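Re: chores, are we there yet?
From: Hemant Gautam
November 1, 2018

> Awasthi's people told us back in May that clearing a counter was
> basically solved. So can I buy one or not?

Short answer no. Ran the kitchen task 134 times in sim over at Brotow, fruit off the board and into the crate. Best policy drops the pear 2 times in 6, and thats with perfect lighting.
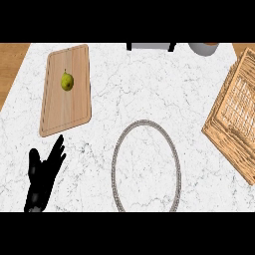 Fingers are fine, its the wrist planning that falls apart. Alham is trying a slower approach, no numbers from them yet. Real kitchen, wet hands, kids? Not soon. Will send logs tonite if I get to it.

Hemant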